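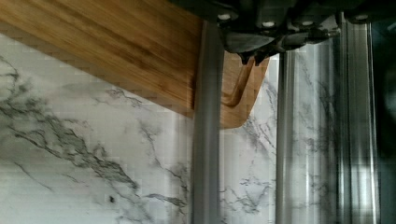
집에서 로봇팔을 만진다고 하면 다들 납땜 연기가 자욱한 차고 같은 것을 떠올리시는데, 우리 집 작업장은 그냥 부엌입니다. 낮에는 밥을 하고 밤이 되면 조리대를 비워 로봇에게 내어주는 생활을 1월부터 해왔으니, 이제는 식구들도 그러려니 합니다. 요즘 매달리는 숙제는 도마예요. 컵이나 인형은 대충 집어도 되지만 도마는 넓고 납작해서 손가락 끝이 어디로 들어가느냐가 전부거든요. 그래서 저는 둥근 모서리 가까이에 파인 홈을 기준으로 삼고, 집게 끝을 그 바로 위쪽까지 데려가는 연습부터 시켰습니다. 손목 쪽 카메라로 보면 은색 나사 머리 네 개가 늘 화면 위쪽에 걸려 있어서, 홈이 그 아래 어디쯤 오는지 눈대중하기에도 참 좋답니다.

이 프로젝트에는 '린지(Lindsay)'라는 이름을 붙였습니다. 어디서 따온 이름이냐고 많이들 물으시는데, 부르기 편해서 골랐다는 것 말고는 드릴 말씀이 없네요. 제어 프로그램은 동네 공유 작업실 '우쿠스(Wukus)'의 긴 나무 책상에서 주로 썼어요. 집에서는 빨래도 개야 하고 택배도 받아야 하니, 코드만큼은 나가서 쓰는 편이 훨씬 잘 되더라고요. 거기서 빌린 공구 값까지 꼬박꼬박 적어둔 공책이 벌써 두 권째입니다.

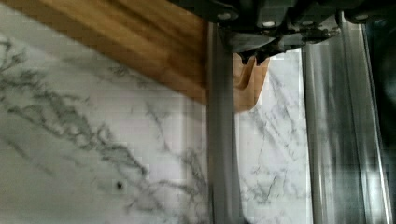 그 공책에 따르면 지금까지 동작을 기록한 횟수가 2,076번입니다. 처음 1,000번은 솔직히 연습이었다고 해야겠지요. 접근 속도를 너무 높게 잡아서 집게가 도마를 툭 밀어버리는 일이 잦았고, 그때마다 도마를 제자리에 돌려놓고 다시 시작 버튼을 누르는 게 제 저녁 운동이었습니다. 나중에야 속도를 둘로 나누었어요. 멀리서는 시원하게 오고, 가까워지면 숨을 죽이고 내려오도록요. 이 간단한 걸 왜 그제야 했는지 모르겠습니다만, 그 뒤로 쓸 만한 기록이 224번 나왔고 그것만 따로 모아 '우테수스(Utesus)'라는 폴더에 아껴두었습니다.

부품 이야기도 조금 해야겠네요. 케이블 묶음과 고정쇠는 '폴리어(Follier)'라는 작은 가게에서 샀는데, 고정쇠를 한 번 잘못 주문해서 교환까지 했습니다. 주문하시기 전에 나사 구멍 간격을 꼭 두 번 재보세요! 저는 한 번만 쟀다가 일주일을 기다렸습니다. 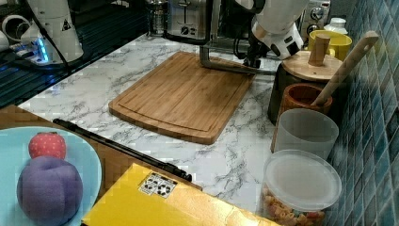 부엌에서 작업하면 가장 어려운 것이 무엇이냐 하면, 저는 망설임 없이 살림살이라고 답합니다. 작업대라면 치우면 그만이지만 부엌 물건은 저마다 자리가 있고, 그 자리를 바꾸면 다음 날 아침에 꼭 한마디를 듣게 되니까요. 그래서 토스터도, 파란 모자이크 타일 벽 쪽에 늘어선 노란 머그잔과 알록달록한 파스타 통도 그대로 둔 채로 팔이 다닐 길을 짰습니다. 접시 위의 딸기와 자두 인형은 다음 과제로 점찍어두었고요. 봉제 인형은 눌리면 모양이 변하니 도마와는 전혀 다른 고민이 기다리고 있겠지요(벌써 조금 설렙니다).

이런 사정을 다 감안하면 집에서 로봇을 돌리는 일은 꽤 느긋한 취미입니다. 하룻밤에 두어 시간, 그것도 설거지가 끝난 다음에나 가능하니까요. 당장은 팔이 위에서 내려오는 각도를 조금 더 눕혀볼 생각이고, 그 결과는 공책 세 권째 첫 장에 적을 예정입니다.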